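## 4. Preparing and Caring for the Tabletop

Read this section before you put the Girklow table into daily use. It covers the first cleaning, checking the finish, and the oil-wax coat. You will need two lint-free cloths, a bowl of lukewarm water, mild dish soap, and a 300 ml can of Clodomico clear oil-wax.

### 4.1 First cleaning

1. Clear the tabletop.
2. Wring out one cloth in soapy water until it no longer drips.
3. Wipe with the grain, from one end to the other. Do not scrub in circles.
4. Dry with the second cloth right away.

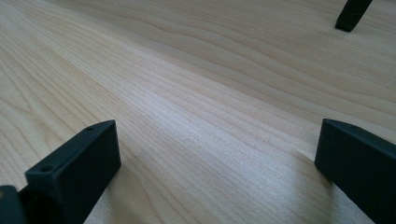 Grain pattern varies from one top to the next and is not a fault. Wavy stripes, fine straight lines, and arched figures can all appear on the same top, and the tan tones in the arches are part of the wood. When you check for leftover soap film, look along the surface at a low angle. The pale band of glare across the middle is reflected light and moves when you move. Soap film stays where it is.

**Note:** Keep the top at least 2 feet from a radiator or stove.

### 4.2 Checking the finish

1. Wait until the top is fully dry.
2. Stand at one corner and bend down until you can see light reflected in the surface. A smooth, bare top with a soft sheen is ready to use as it is.

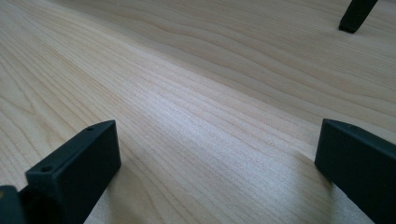
3. Run your palm lightly over the wood. If it feels rough, rub the area with a 300-grit pad, always along the grain.
4. Remove the dust with a dry cloth.

**Caution:** Do not use steel wool. Fibers left in the wood can rust and leave black specks.

### 4.3 Applying the oil-wax

1. Stir the can well – do not shake it.
2. Put a small amount on a cloth and spread it thinly, following the lines of the grain.
3. After some 2 hours, buff the whole top with a clean cloth.
4. Compare the left and right sides from a low angle. Parts of the wood may look warmer or grayer depending on the light.

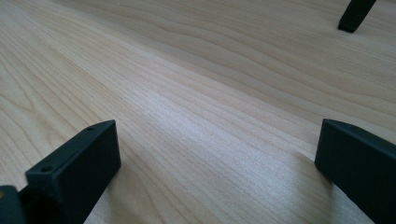 5. Leave the top bare overnight before setting anything on it.

**Caution:** Cloths soaked in oil-wax can catch fire on their own. Lay them flat outdoors to dry before throwing them away.

For replacement pads, order part 547.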